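Home Laundry and Fabric Care, Week 3: Drying
Notes by Iolo Penry

Hello again everyone! Last week we got as far as the rinse, and I ran out of time before I could moan about tumble dryers, so I'm starting there.

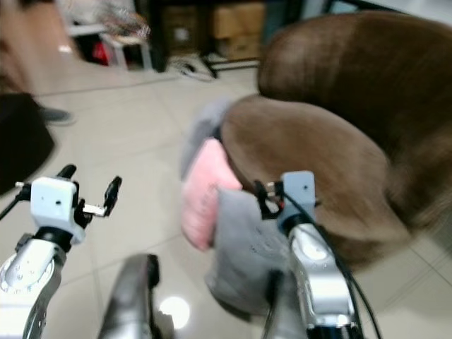
Most people dry things far too hot. I did it for years (my poor towels). Cotton will put up with a lot, but anything with a pile goes flat and a bit crispy, and you can't really brush it back. Stick to low heat, stop while it's still slightly damp, give it a good shake and let the air do the rest.

Wool: flat, on a towel, away from the radiator. Please don't peg a jumper by the shoulders!

Labels next. One dot in the dryer symbol means low, two means normal, and a cross means keep it out altogether. Wash temperatures are a separate symbol, so a 40 in the tub tells you nothing about drying. Half of you mixed these up on the quiz sheet, so do look again.

For next time, read the Gittins handout on stains, first part only, and bring in one label you can't make sense of. I've got a few baffling ones myself.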